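Progress report no. 3 – Okonkwo community rehearsal room, drum and percussion strand
For: Flisness Music Fund
Sat 5 July

Short version first as I know you have a pile of these. We are on budget, a bit behind on the recording side, ahead on lessons. Long version follows.

Kits. Both electronic kits are up and being played. The Presik one went together in an evening, no trouble. The Lurkell took three goes. Rack clamps are a fiddly design and the manual shows a different rack to the one in the box. Sorted now. Cables labeled at both ends, spare set in the cupboard.

The acoustic kit is still waiting on heads. Ordered in spring, came in the wrong size for the floor tom, sent back, second lot came with no snare side. Have asked for a refund and will buy from the shop in town, costs a little more but at least we can look at them first. Played as is for now. Sounds like a suitcase.

Lessons. 63 people signed up against a target of 24. Very pleased, also a headache. Split the beginners into two groups and moved the older players to late evening, which they prefer anyway. Drop-off after the first month was small. The ones who left mostly said it was the bus times. A few have come back since we started the later slot.

The silent setup has made the biggest difference. Six players on headphones through one mixer, teacher on a talkback mic. Complaints from upstairs have stopped, apart from the kick pedals, which still go through the floor. Thump thump. We built a riser from two sheets of board with tennis balls between, copied from a plan online, and that took most of it away. Would like to build a second one in August when the room is quiet. 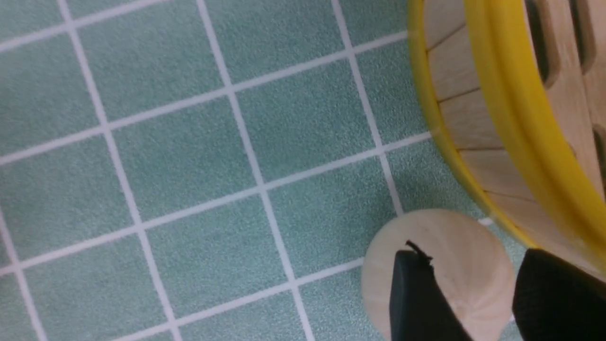
Money. Spent so far 1,737, all on the equipment line. Receipts are in the folder I shared last time, in date order except for the stool and the two hi-hat stands, which are on one receipt at the end becuase the shop split the order. Nothing spent yet from the recording line. I would like to move 134 of it over to cover the second riser and a better mixer power supply – the old one hums when the lights are on. Can you let me know if that needs the form or if an email will do?

Recording. This is where we are behind. Plan was for each group to record its own sounds – pans, doors, buckets, their own snare – and load them into the modules to play back. The Presik takes user samples fine, but only mono and only in one file format, and it says nothing useful when you give it the wrong one. Just a beep. Lost two sessions to that. The Lurkell won't load anything over a few seconds long, so the gong the younger group was so proud of comes out as a gong with no end. They have decided they like it.

Have now written a one-page sheet. How to trim, how to convert, how to name the files so the module lists them in the right order. Teacher tested it with the beginners and they managed without her, mostly. Will send you a copy when the typos are out.

First full sample set should be done by the end of August. Originally promised for now, so sorry about that. The listening evening moves back to match. No hall cost for the change, the booking was free to move.

Things that went wrong, as you ask for these. One mesh head split (covered under warranty, new one fitted). Two pairs of headphones dead at the jack. Buying cheap was a mistake there, next ones will have a cable that unplugs. Practice diary idea didn't work, hardly any came back. Dropped it, and the teacher just asks at the start of each lesson instead.

Next up
– second riser
– heads on the acoustic kit, finally
– sample sets finished and backed up in two places
– listening evening, date to follow
– waiting list: need to decide wether to open a third beginner group or hold it at two

On that last one I'd be glad of a quick call. A third group means more teacher hours, and there is no line for that in the current budget. I can send numbers if you want them before we talk. Weekday mornings are best for me.

Recent reports
Progress report no. 2 – room fit-out and noise
Progress report no. 1 – getting started
Equipment list and changes
Flisness Music Fund: reporting notes for projects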